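Search this site Enter keyword Go

Clunenov Gripper Kit and Practice Software – demo day notes and what you get

Posted May 14, 2018

If you came by our open day in the Siddiqui building, thank you! I talked so much that I had no voice left by dinner, and I still didn't get to everyone's questions. So I'm putting the answers on the product page, where they can do some good, along with a picture and the stuff people kept asking me to repeat.

First, the short version for anyone who landed on this page from a search. The Clunenov is a gripper for small arms, the kind you'd put on a bench in a school shop or a little packing room. It comes with Fumovora, our practice software, which gives you a simulated arm and a simulated table so you can try out your moves before you try them on real things. You can buy the gripper with the software or the software alone. We don't sell the gripper alone anymore. Too many people were skipping the practice part and then calling me about dented fingertips.

What we ran at the open day

We had two stations going. One was the real arm, sorting wooden blocks into a tray, and the other was Fumovora up on the big screen with a controller anybody could pick up. I had figured the real arm would get the crowd and the screen would be where people waited their turn. Well, the line for the screen went out the door by lunchtime. Kids especially, but plenty of grown-ups too (one fellow in a very nice suit stayed for the better part of an hour and would not give up the controller).

The screen station ran what we call the messy table. When we first put the software out, every practice table was clean and gray with one cube in the middle. You'd get really good at picking up that cube, and then you'd go to your own bench with its tools and cups and lunch leftovers and everything would fall apart. The messy table fixes that. It loads up a bunch of unrelated objects in different sizes and colors, puts them at funny angles, and lets you have at it. There are 212 objects in the library right now, and the software picks a fresh handful each time you hit reset.

The view you work from is the wrist view, looking past the fingers. A lot of visitors found it strange for the first few minutes. You don't get to see the whole table, and big things block your view of small things. But that's the view you'll have on the real arm if you mount a camera at the wrist, so you might as well get used to it now.

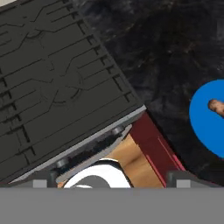

Messy table in Fumovora, wrist view, with the big patterned box at upper left.

I love that box, by the way. The ridges and little notches on top are part of the model, and I spent far too long fussing over how they should look. It's a good test piece too. People go straight for it since it's the biggest thing around, and then they find out how hard it is to judge an edge that runs at a slant to your fingers. The smaller rounded objects are much friendlier to start with. If you were one of the folks who got stuck on the box, try coming at it from a different side, and turn the wrist before you go down, while you've still got room.

Questions I got over and over

Does the practice carry over to the real thing? Mostly, yes. Lining up, turning the wrist, slowing down before you close – all of that carries over nicely. Squeeze force carries over less well. The software knows a soft object from a hard one, but it's a simple model, and I wouldn't trust it with anything you'd be sad to crush. Do your first real runs on blocks or foam.

Do I need a fancy computer? You need a decent graphics card. The laptop we used at the open day is nothing special and it ran the messy table all day with the shadows on. If yours is older, turn the shadows down first. You'll miss them a little, because they help you judge height, but the table will move a lot more smoothly.

Can I add my own objects? Yes, and I wish more people would! There's an import button in the library menu. Bring in your model, set the weight, pick a surface, and it joins the mix the next time you reset. One visitor who packs candles for a living asked if she could load her own jars. Please do, that's exactly what it's for.

How long is the trial? It runs 180 days, with everything turned on. We used to do a much shorter one and teachers told us they'd barely get it installed before it ran out.

Will it work with my arm? If your arm takes the Priltano mounting plate, the gripper bolts right on. If it doesn't, write to us before you order and tell us what you have. We make 3 adapter plates at the moment and there's a decent chance one of them fits. I'd much prefer to answer an email than deal with a return.

What comes in the box

The full kit has the gripper, the cable, one Priltano plate with its bolts, a spare pair of fingertips and a card with your Fumovora code. No printed manual, sorry. The manual lives inside the software under Help, and it gets fixed whenever somebody writes in to tell me a page makes no sense, so keep those coming.

The software-only version is just the code. You can move up to the full kit later and we'll take what you paid off the price.

Next open day

We'll do it again in December, same building. I want two screens next time so the line isn't so long, and I'd like to set up the real arm with the same kind of clutter people practice on, so you can go from one station to the other and feel the difference for yourself. If you have an object you'd like to see on the table, bring it along. Nothing alive and nothing full of liquid, please – we had over an hour of mopping at the last one.

Orders placed from this page ship from our own shop. For school orders, put the school's name in the notes field and I'll send the paperwork with the kit.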